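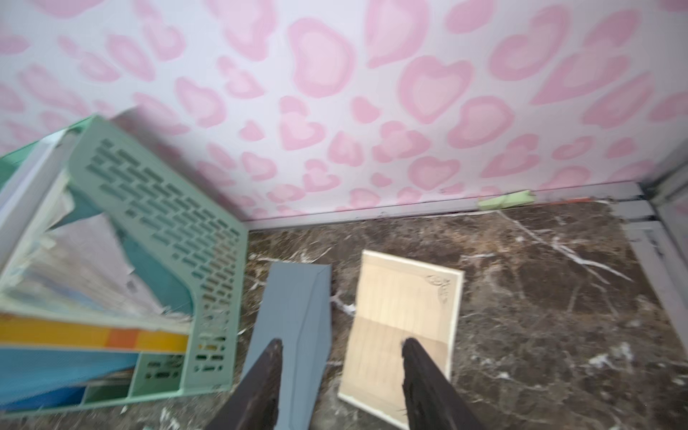 Envelope and card on the marble.

Parri Street Community Hall
Minutes of the January meeting

Opened 7.05 pm, Thursday

Present: Delyth Harries (chair), Delyth Ifans (minutes), nine members
Apologies: two received

1. Previous minutes
Accepted with one correction. The key deposit is for all regular hirers, including the Monday dance class.

2. Centenary dinner
Date still to be confirmed with Cirham Catering. They can seat the number we want but need the kitchen from 2 pm. D. Harries to check this doesn't clash with the Saturday playgroup booking.
Invitations: 300 to be printed. Members discussed posting them all versus handing out the local ones. Agreed to post only to addresses outside Dendden. The reply date needs to go on the card, as it was left off last time and replies came in after the meal was ordered.
Past members' list is out of date. Anyone with a new address for a former member to pass it to D. Ifans before the next meeting.

3. Roof
Clandetti Roofing quoted $800 for the flashing over the side door and $1000 if the gutter is done at the same visit. Moved that we accept the higher quote. Carried, one against - he would like the gutter left until winter.
Bucket to stay in the side passage for now. Please empty it if you're last out.

4. Hire rates
No change until June. Hirers who run past their time to be charged for the extra hour.

5. General business
The urn is tripping the power again. Use the left-hand outlet only.
Two folding tables are still out on loan to the bowls club. D. Ifans to ring them.
Car park light reported to council, no reply yet.

Closed 8.20 pm. Next meeting same time, in the small room.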